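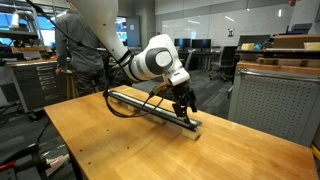 Page 58

Reading a Lease Before It Reads You
Consumer Law for Non-Lawyers, Handout 3
Instructor: Milagros Tapia

Last session we got as far as the definitions section, and several of you asked whether anyone has ever read one for pleasure. I have not met the person. Read it anyway. A lease can make the word "premises" mean your apartment on page one and your apartment plus the icy front steps on page two, and you will be the one out there with the salt.

We are working from the Dakham lease, which you should have from the packet. The tenant's name has been changed to Nguyen-Tran. The landlord is Urketti, and the landlord wrote it, as you will notice.

Joint and several liability

Three roommates sign. One moves to Denver with a drummer. The landlord may come to either of the two who stayed for the whole rent, including Denver's share. Most people believe they are signing for their own bedroom. Look at clause 20 and underline "jointly and severally." It is four syllables of "severally" and every one of them costs money.

If you remain friends with the drummer's partner, you can ask for the share back. That is a separate claim between roommates, and the landlord has no interest in hearing it.

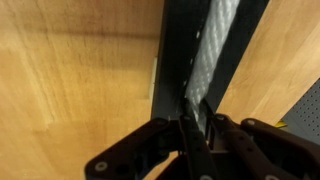 A replacement roommate doesn't fix this by turning up with a mattress. Until the landlord agrees in writing to let the old one off, you may have a new person in the bedroom and the old name still on the hook. Ask for a signed release. A friendly text saying "sounds good!" is better than nothing, in the way that a paper hat is better than nothing in the rain.

Normal wear

The Dakham lease says the unit must come back "in the condition received, normal wear excepted." It then fails to say what normal wear is. Some starting points for argument:

Faded paint is usually wear. A mural is usually damage, however good the mural.

Carpet flattened by walking is wear. Carpet flattened by a kiln is a longer conversation.

Small nail holes depend on the state, the lease and the mood of whoever is holding the checklist.
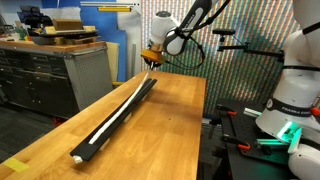 Renewal by silence

Clause 71 is the one that caught Nguyen-Tran. Say nothing by the deadline and the lease renews for a full year. The deadline falls in August, when everybody is at somebody's lake.

For next time: find the notice address in clause 71 and compare it with the one on the first page. They differ. Bring a short paragraph on where you would send your letter, and how you would prove you sent it. The Clostudside problem is optional.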